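16 November 2020
Equipment planning for the second arm station

Carolina asked me to put the numbers and the open points in one place before the purchase request goes out. I write it here so that Aoife can correct me. She did the first station and remembers the prices better than I do.

What we want to buy, in order of importance:

1. One more arm with hand, same model as now, from Drusmont. The quote from September is still open but it does not include the mounting plate. I asked for a new one with the plate as a separate line.
2. Spare finger sets for the hand, 4 pieces. Aoife says we should take them together with the arm, because the shipping alone was 176 last time.
3. Table and board covering. The covering we can cut ourselves.
4. Small objects for the manipulation tasks. I set 200 for this and I think it is enough for the year.
5. Cables, straps, clamps. Not yet estimated.

Point 4 looks like nothing in the budget but it takes most of my time. Every task needs objects with different size and stiffness, and the ones with a cord are the most difficult to choose. A short cord is easy for the hand and teaches us little. A long cord is realistic but it must be coiled and fastened again before each trial, and this costs minutes. I would like to have 2 power strips of different length, so we can compare. For the electrical parts I only need housings that look and feel correct, we do not connect anything to the mains during trials.

I also checked the table size with the present station, because Ó Conaill offered us a narrower table for less money. 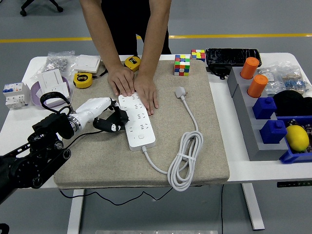 Power strip task, arm at left, operator across the table. Cord coiled with strap, plug on the board.

My opinion is that the narrower table is a false saving. The board takes the center and the task objects that wait their turn need a place on both sides of it. With the arm coming in from the left, everything on that side must be small and flat or it will be in the way. The taller things should go to the right. If we lose width, we lose exactly this waiting area, and then somebody has to walk to the shelf between tasks.

Other remarks for the order:

Cable routing. Under the present table a cable hangs down between the legs. For the new station I want a tray under the tabletop – Floltorura has one that is screwed from below, the price is on their list. We should buy it for both tables.

Floor. The new station must keep the same distance to the yellow stripe as the present one. I have to measure this before the table is ordered. The office chairs should also get a fixed place.

Small parts. We keep them in plastic bags and it works, but a bag is slow to open with gloves. Drollis sells flat boxes with lid. Low priority, only if there is money left in point 4.

Still open: delivery time of the arm (Drusmont did not answer yet), who signs for the table, and if the spare fingers go under equipment or consumables. Carolina will ask about the last one. Aoife, please check point 2 and write your corrections directly under this entry.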